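Mar 26, 2022

Water meter read at 7 in the morning: 3708 litres since the last reset. That is higher than I had planned for. The reset was done in December, after the stopcock was replaced, and I had assumed the new inlet valve on the washing machine would bring the figure down. It has not, or not by enough to show.

Spent the first part of the day on the machine itself. It is the Pētersons, the older front loader, and the manual that came with it covers three models at once without saying which table belongs to which. The cotton programme is listed with a fill of one volume on page four and a different one on page eleven. I ran it empty on the short cycle and logged the meter before and after each fill. Main wash, first rinse and second rinse all came out within a litre of each other. The third rinse took nearly double. I repeated the test and got the same result.

Wrote to Laine Luik, who used to service these. Reply came before lunch. The pressure switch has a thin hose running down to the sump, and if the hose is partly blocked the switch reads late and the drum overfills. Laine suggested taking the hose off at the top end and blowing through it gently, with the plug out and the tap shut. If it bubbles freely the hose is fine and the switch is suspect. Replacement switches are sold under the Clitaneo name and the fitting is a plain push-on type.

Hose removed at two o'clock. There was resistance at first, then it cleared, and a small amount of grey sludge came out at the filter. Refitted with the original clip. Have not rerun the test yet, as the sump needs to be drained properly first.

Sorted the washing by weight in the meantime. The drum is rated at a dry load I have been ignoring for years. Towels are the worst offenders. I have decided to weigh each load on the luggage scale for a month and write the figure beside the meter reading.

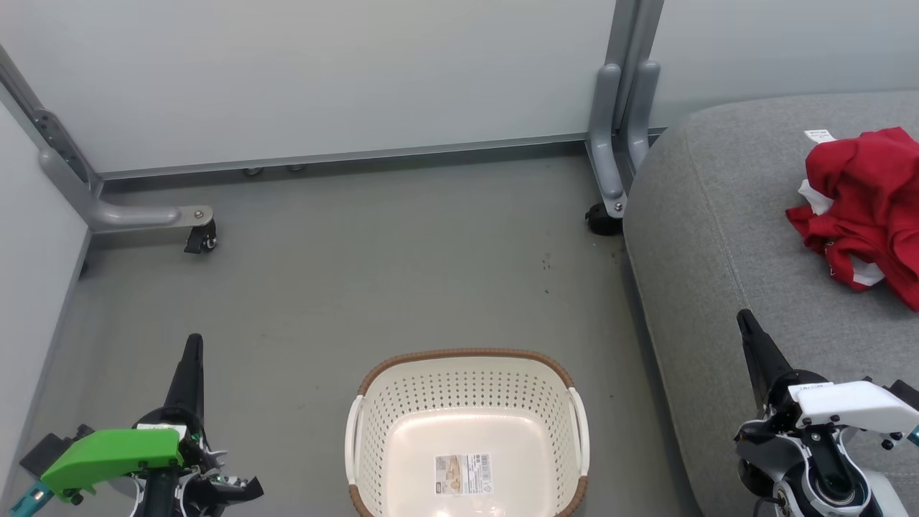 Laundry basket, white plastic with perforated sides, label still inside.

Tare weight of a basket has to be taken off every reading, so I have written it on a strip of tape above the scale hook. A wet load cannot be weighed this way with any accuracy, and I will not try.

Maximiliano Valcárcel rang in the afternoon about the drying room at Suvitard. They have the same problem in reverse: the water use is low but the spin is poor and everything comes out heavy. He asked what humidity I get indoors with the rack up. I had no figure for him. The old gauge reads the same in the bathroom as in the hall and I no longer trust it. He recommends the Loltater one and says the battery lasts. I have put it on the list.

Spin speed also needs checking. The dial offers up to 3000, a number I do not believe for a machine of this age, and the plate on the back is worn where the rating should be. Tomorrow: drain the sump, repeat the fill test, read the meter before anyone runs a bath.

Descaler is nearly finished. Buy the citric acid in the larger bag.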